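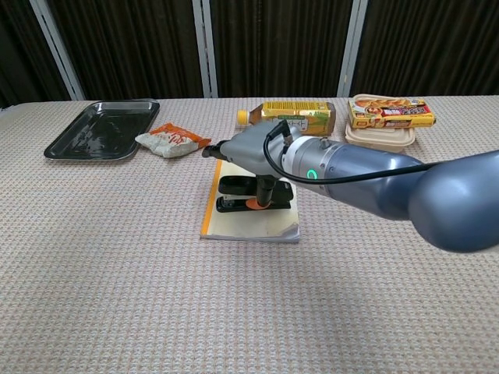
Handout 6: Reading a Robot Quote

Novent sells the Flunder arm kit for table work. The brochure promises "any object, any table." Bring a stapler and a tea bottle before you believe it.

Base price is $2882. The gripper is $746 more – read line two.
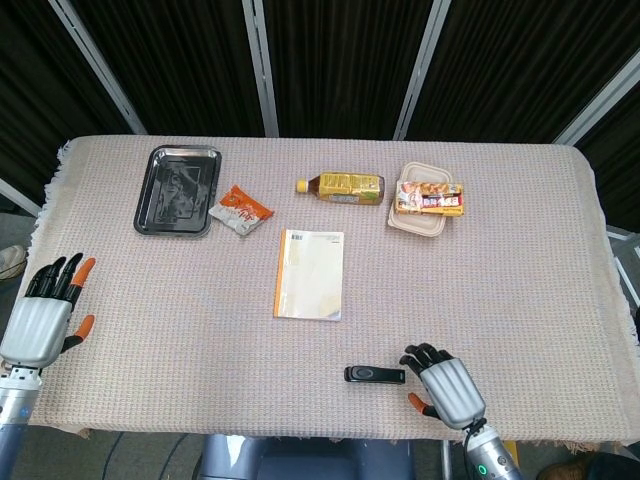 Drurkham, May 26, 2019

Price hands separately from arms. Homework: find the service fee.

Comments
"Is the fee $500 or $469?"
"Both. Read the footnote."

Contact | © Portela Course Notes | Back to top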